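CHAPTER 4
The Small Oven and Its Promises

Olumide Fashola

Most books on kitchen equipment treat the countertop oven as a smaller version of the big one. I doubt it. The Cluncombe survey asked 606 households what they cooked in theirs, and 104 of them said toast and nothing else. Makers such as Karker and Ornura print long lists of dishes on the box all the same. This chapter asks how much of that a careful cook should believe.

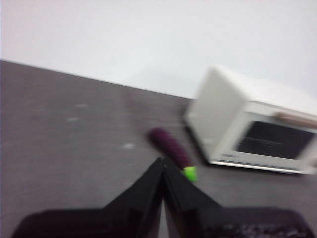
Fig. 4.1 A white countertop oven and a toy aubergine.

Start with the door. A dark window is said to let you watch your food, and sometimes it does — though reflections can make it hard to tell what is on the rack and what is on the glass. Yeom, in the old trade manual, advised opening the door to check. That lets heat out, and Yeom knew it. 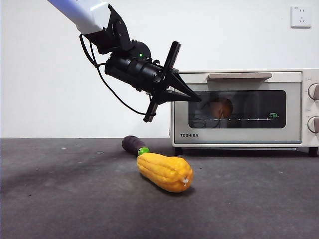
53
Handles deserve the same doubt. A long bar across the top of the door is easy to grip, but students should ask how warm it gets after a full hour, a test few sales leaflets mention.

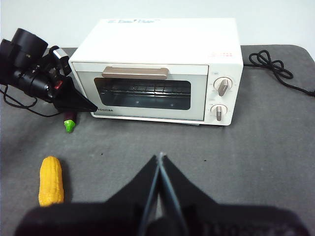 Then there are the dials. The marks around a knob tell you what was asked for. What the food gets is another matter, and you will need a separate thermometer for Exercise 4.2. Write down both readings, even when they agree.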